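Friday, open day notes

Bruston visitors in from 9. Second group turned up early, so the Dandov bench went live before I'd finished my coffee. Fine, it was warmed up anyway.

Settings for whoever runs it next: motion scaling at 3 to 1, pad batch 129, same thread we always use. I swapped the tray lamp to the low setting after the first group complained about glare on the monitor, and it stays there please!

I gave the short talk (the long one is 818 words too long, I've cut it and the new version is in the Stosov folder) and then just let people crowd in while the suturing went on. That worked much better than slides. Folks stopped asking about price and started asking about thread, and how you keep tension on a stitch with nothing in your fingertips to tell you how hard you're pulling - which is the question I'd been hoping for all morning.

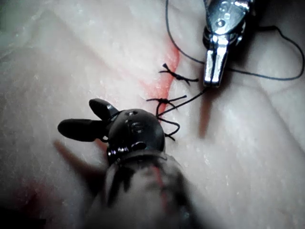 Aranda thought we should let visitors try a knot themselves before they watch one done, and told me so twice over lunch. Their booth did it that way in September and people stayed longer, apparently. I'm half sold on it. My worry is the line at the console, and the pads, which we go through fast enough already.

Things that bugged me: the monitor is too low for a standing crowd, the back row saw mostly shoulders. Also the talk mike hums when the Stosov cart is plugged into the same strip. Moved it to the wall outlet in 627 and ran the long cable, taped down.

To do - order pads, raise the monitor, find out who has the spare foot pedal. Afternoon group at 2, same setup, and I want to try narrating from the side of the bench instead of behind it.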